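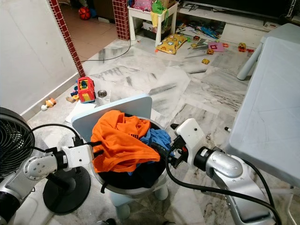 Treasa Nic Giolla has heard plenty of promises about home robots and believes few of them, her own included. "Two arms, 40 evenings, and I still do the washing," she says.

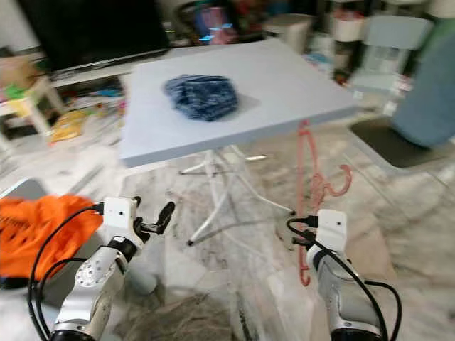
Her build, Bedine, has cost her 2493 euros. Would she recommend it? "To whom?"

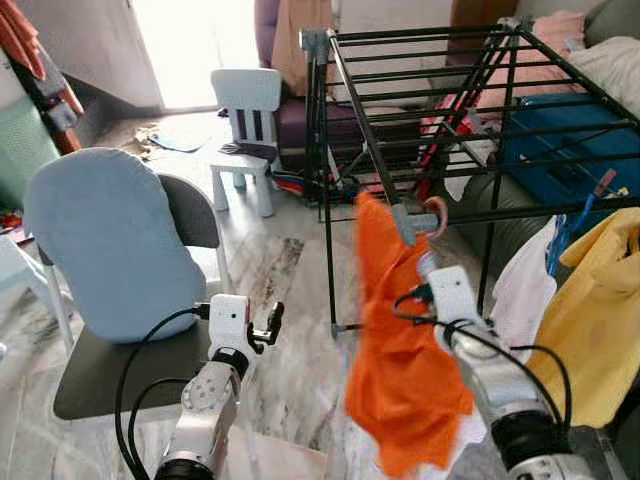
Bedine at the drying rack with an orange cloth.

I asked about shirts. "Ask me about socks first."
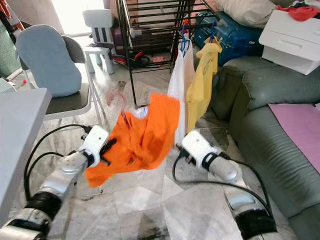 She gives it until April. I'd give it longer, and keep the pegs handy.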